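Search this book
Enter keyword
Go

Chapter 3
Demonstration by Hand and by Remote Control

By the Olaniyan course text editors
August 18, 2025

A robot arm can be given a task in two ways. The first is to write down the motion: a list of joint positions, speeds and stops. The second is to perform the task with the arm itself and record what the joints do. This chapter covers the second way, which the trade calls demonstration.

Demonstration takes two main forms. In hand guiding, the operator holds the arm and moves it through the task while the motors are slack or lightly powered. In remote control, or teleoperation, the operator moves a separate input device and the arm follows. Hand guiding needs less equipment. It also puts the operator's hands in the camera view and makes it hard for one person to guide two arms at once. Teleoperation keeps the work area clear, but the operator loses most of the sense of touch and must judge contact by eye.

The record of one performance is called an episode. An episode holds joint positions, gripper openings and camera pictures, all stamped against one clock. The Dirent exercise set used in later sections has 169 episodes, of which 59 were set aside for testing. The longest runs to 2100 time steps.

Two-arm tasks need extra care. When both grippers hold the same item, neither arm can be moved without regard to the other. A small error in one arm becomes a pull or a twist at the opposite gripper. In a short bench task with a flat, irregular item held between two grippers, the operator should close one gripper, pause, and only then close the second.
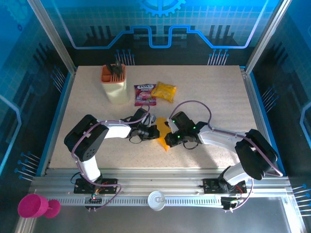

The pause matters for the record as well as for the grip. It gives the learning program a clear boundary between approach and hold, and it makes bad episodes easier to find by eye. Section 3.2 gives rules for trimming pauses that run too long. Section 3.4 compares the Pledwood and Husell methods of matching the operator's hand motion to the arm.

Reader comments

pk_bench: Does the pause rule apply to hand guiding too, or only to remote control?

Tarn44: Section 3.4 uses "follower" before it is defined. Please add it to this opening.

r.o.: The clock stamp problem deserves its own section. Ours drifted and we had to record the whole set again.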